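**Femstead fingers vs. stock fingers for laundry – first impressions**

**yentingc** · 4 November 2019
Got the Femstead fingers on both arms and I'm so happy with them! Rim grabs on the woven tray went 76 for 100. The stock Jolholm set managed 29 on the same tray (same controller, same speeds). I really didn't expect a gap that big.

**mopbucket8**
Nice numbers, but is that the fingers or the force limit? Stock ones do fine for me once I turn the limit up.

**yentingc**
Tried that! More force just squashed the padded rim and the tray twisted. Fingertip shape matters more, I think.

**kaewsai_fan**
Not convinced. A Kaewsai suction cup on a flat bin would beat both, and you'd skip the pinch problem.

**mopbucket8**
Suction on clothes though? Good luck with socks.

**yentingc**
Yeah, the clothes are why I want fingers on both sides – left one clamps the tray, right one steers the laundry into the drum.

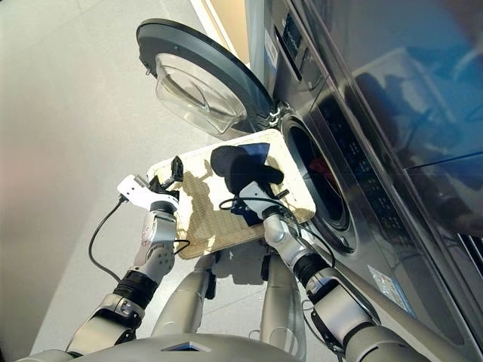

Next up is the wrist cable. I want a shorter one on the left before I run the Hisura controller, probably in January. Has anyone used it with two arms at once?

**kaewsai_fan**
One arm only, sorry. Smooth, but setup took me 8 evenings. I still say try suction for the tray!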